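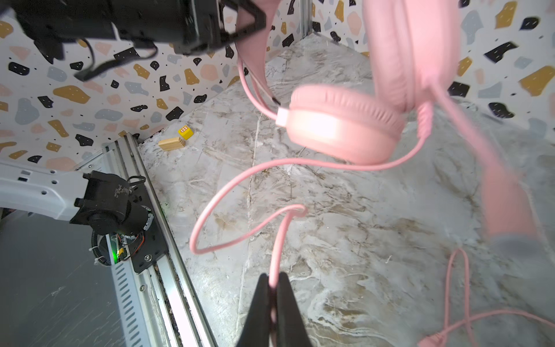
Slide 1. Pink headset with boom mic, gray marble-pattern surface.

NOTES, phone training talk, front desk + call staff. Long version, cut if Titilayo runs over before me.

Leave slide 1 up while people sit. Don't start till the door shuts.

OPEN

Hi, I'm Agnes Hägglund, I run the phone desk at Rinelier. We book repair visits for boilers, washers, that sort of thing. Talk is called "The First 30 Seconds." It's about how we talk to people on the phone and what we changed.

Ask the room: who has hung up on a company this month? Hands. Wait for it. Who works for a company that gets hung up on? (laugh, hopefully)

Say what I'm NOT covering: chat, email, the phone menu. Menu is a whole other fight. Find me at the coffee.

SLIDE 2 - the old script

Read it out loud, all of it, in the flat voice. "Thank you for calling Rinelier, home of the Plurnumau service plan, your call may be recorded, may I have your customer number followed by your zip code." Don't rush this. The point is that it's long.

By the end of it the caller has forgotten what they wanted to say first. They had a sentence ready. We sat on it.

Story: man with water coming through his kitchen ceiling. Said "water" four times before the agent got to the end of the greeting. Agent did everything right, by the sheet. She got full marks from the reviewer. I was the reviewer. Pause here.

SLIDE 3 - we listened to 813 calls

Over one winter, finished in February. Me and Titilayo Ogundipe, split between us, one sheet of paper per call. Wrote down three things only: what the caller's first full sentence was, when we let them say it, and what the agent said right after.

If someone asks how we picked the calls: pulled blind from the list, day and evening. No, we did not use software. Yes it was boring. Move on.

What we heard:
- callers repeat the problem when they don't think it landed
- agents say "OK" while typing and the caller takes it as "stop talking"
- silence with no explanation makes people ask "hello?" and then everybody starts over
- "unfortunately" early in a call, the voice goes up. Nearly every time

Play clip A here. (Actors, not real callers, say so.) If sound fails, just read both parts, it's short. Script is in the blue folder.

SLIDE 4 - new opening

"Rinelier, this is Agnes, what's going on?"

That's all of it. Customer number comes later. Recording notice moved to the message before pickup, legal signed off, took forever.

People hated "what's going on." Too casual. Fajardo branch switched it to "how can I help" and got the same kind of answers, so I stopped arguing. The words matter less than stopping after them. Say that twice.

SLIDE 5 - say it back

Before you type anything, before the number. One sentence. "So the washer stops halfway and it's full of water."

Use their word. They say "the thingy under the sink," you say the thingy under the sink. Do not correct it to trap or valve. You can write valve in the ticket.

Do the exercise now. Pairs, turn to your neighbor. One person complains about a real thing from this week, other one says it back in one sentence, no advice. Swap after a minute or so. Watch the back rows, they'll start giving advice right away. Go pick on them nicely.

After: ask two pairs what it felt like. If it's quiet, ask who wanted to fix it. All hands.

SLIDE 6 - silence

Tell people what you're doing. "I'm looking up your visit, it'll go quiet for a bit." Come back before 20 seconds even if you have nothing. "Still looking." Fine. Good enough.

Hold: ask first, and wait for the answer. An agent at Brultley used to say "can I put you on hold" and press the button on the word hold. Told me she had done it that way for years. We all have.

DEMO: ask the room to sit in silence and raise a hand when it feels too long. Look at my watch. Hands always go up way early. Don't explain the demo beforehand, it kills it.

SLIDE 7 - bad news

Short, and first. "The part isn't here yet. The earliest I can get someone to you is next week." Then stop. Let them be mad.

Old habit was to pile up the reasons in front. The supplier, the weather, the warehouse. Caller hears excuses and is waiting for the blow.

Then offer one thing you can do. If there are two, offer two. Never offer "is there anything else I can help with today" straight after bad news. Read that line out in the flat voice agian, gets a laugh.

SLIDE 8 - what went wrong

Don't skip this one even if short on time!!

- Agents who loved the old script felt dropped. Two asked for it back. We should of let them keep it a while.
- Calls got longer at first and the managers panicked. I panicked.
- Saying it back turned into a parrot thing. "So your boiler is broken." "Yes I just said that." Fix is to say back the part that's particular to them, the noise, the baby in the house, the visitor coming.
- Scoring sheet still had a box for "used full greeting." Stayed on there for weeks. Embarassing. Check your sheets.

SLIDE 9 - try it back home

7 calls. One person, one afternoon. Listen only for the caller's first sentence and write it down word for word. Don't score anybody. Read them out at the next team meeting and let people talk.

That's how we started, before the big pile.

Handout is by the door, has the new opening, the hold wording and a blank listening sheet. Copy it, change it, take our name off it.

QUESTIONS - likely ones

Angry callers who swear? One warning, then end the call, agent decides, no manager needed.

Does it work in other languages? Titilayo takes this one, she does the evening line.

Home workers? Same rules. Quiet room, door shut, and mute when the dog goes off.

Did scores go up? Say the truth: we changed the scoring in the middle so I can't compare. Don't dodge it.

Thank the hosts. Get the clip stick back from the sound desk. Leave the folder for Titilayo.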